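The Year I Finally Learned to Nap

Monday, April 7, 2025

For most of my adult life I thought of naps as something that belonged to toddlers and cats, and I was a little proud of never taking one.

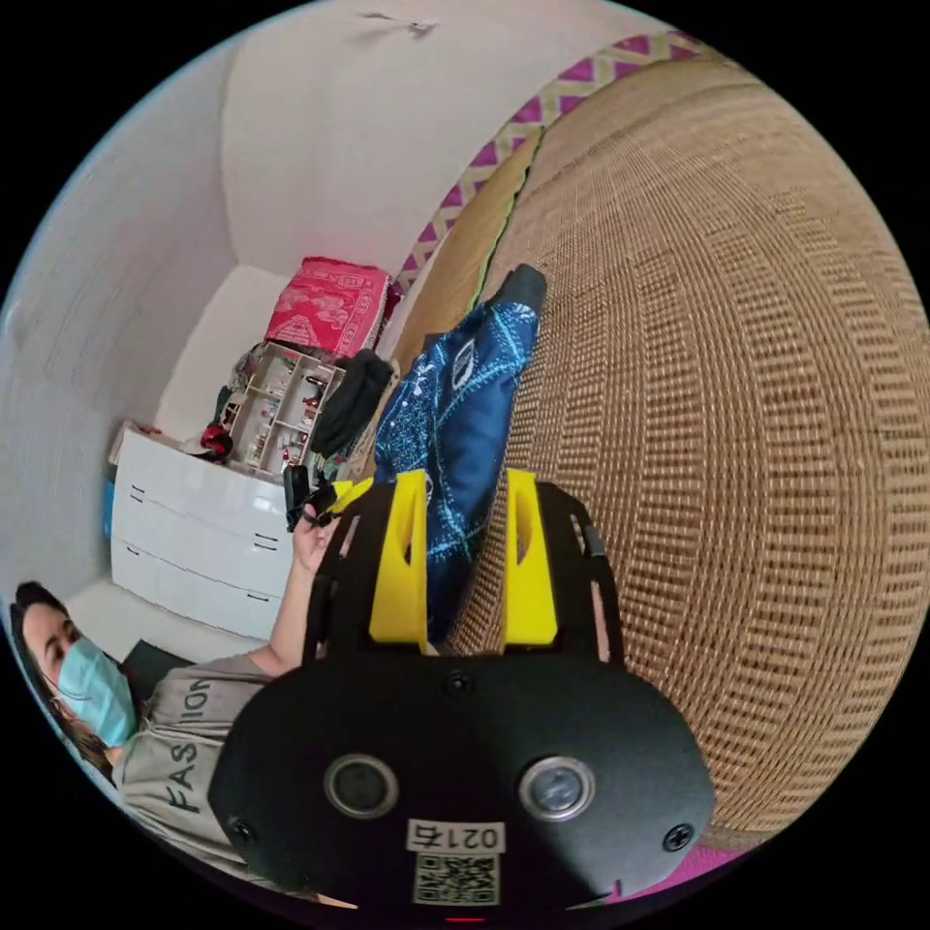
My mother napped every afternoon of her life, on top of the covers with her shoes lined up beside the bed, and I used to tiptoe past her door thinking what a waste of a sunny day. I'm 73 now and I would like to apologize to her, because she was right and I was a snippy teenager.

It started last August, when we had that long stretch of heat and the bus from Flenton was running late every single day. I'd come home from the market with my bags, sit down to take off my sandals, and wake up an hour later with one sandal still on and the peaches rolling around on the floor. The first few times I was cross with myself. Then I noticed that on those evenings I was pleasant company (even to myself!), and I read 40 pages before bed where I used to read two and lose my place.

So I decided to go about it properly. I tried the armchair first, which gave me a crick in the neck that lasted until the weekend. Then the sofa, which is too short for me and always has been – we bought it at Trajkovski Furniture when they were closing the old store on Kidine Street, and I think we were more in love with the price than with the sofa. The bed turned out best, with the window open a few inches and the quilt pulled up just over my feet. Shoes lined up beside it, of course. I caught myself doing that the other week and had to laugh.

The length took some working out. Anything over 50 minutes and I get up feeling like I've been dug out of the garden, and I'm no use to anyone until supper. I set the kitchen timer for 40 and put it on the dresser, far enough away that I have to stand up to shut it off. Coffee afterward, but a small one, or I'm awake half the night listening to the Jusness freight train go by.

I do miss a phone call now and then, and the mail sits in the box a while longer than it used to. A friend from the choir asked what I get done in the afternoons these days and I told her, very little until three, and then quite a lot.

If you've got a napping routine of your own, leave me a comment. I'd especially like to hear from anyone who has found curtains that keep the light out and still let the breeze through, as mine do neither very well.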